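Putting Up Pears (and Putting Up With Them)

22 April 2009

I've been meaning to write about my grandmother's pantry ever since we moved into the house in Trallbridge, and now that the shelves are finally painted I have run out of excuses. She kept hers in the space under the stairs, with a string you pulled for the light and a smell of cloves that got into your sweater and stayed there until Monday. Everything in it had been put up by her, and everything had a strip of masking tape with the month written on it in pencil, though after a winter in there the pencil was mostly a guess.

What I remember best is how relaxed she was about fruit. My mother shops with her thumbs, pressing and sighing and putting things back. Grandma took whatever the neighbors left on the porch, spots and all, cut out what needed cutting, and got on with it. I was a fussy child and it bothered me terribly. I wanted the pears in the jar to have started out as pears from a magazine! 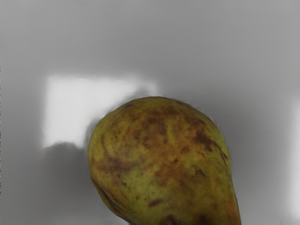
Anyway, she would let them sit in a single layer on newspaper in the back bedroom, stems up, and go in every evening to press gently beside the stem. Never the belly — by the time the belly gives, the middle has gone to mush. When the neck was a little soft they went straight into the kettle with sugar, lemon peel and a knob of ginger, and whoever was visiting got handed a peeler whether they had come to help or not.

I tried it on my own for the first time in February, with a bag of late pears from the Calari market and my friend Akua Essien on the phone from her own kitchen, where she was doing marmalade. We talked the whole time and neither of us watched the clock. Hers set beautifully. Mine came out more like a syrup, which my husband has been pouring on pancakes ever since and says he prefers, bless him. I got 9 jars out of it — eight really, and one short one we ate with a spoon that same night.

Next time I'll use less water and a wider pot. I'd also like to find her recipe for the pickled ones, which had mustard seed in them and something else that my aunt swears was bay and my mother swears was not. If any of you grew up on sweet pickled pears, please tell me what your family put in, I would love to compare.

Print this post | E-mail this to a friend

Sign up for our newsletter and get new posts in your inbox. You can unsubscribe at any time.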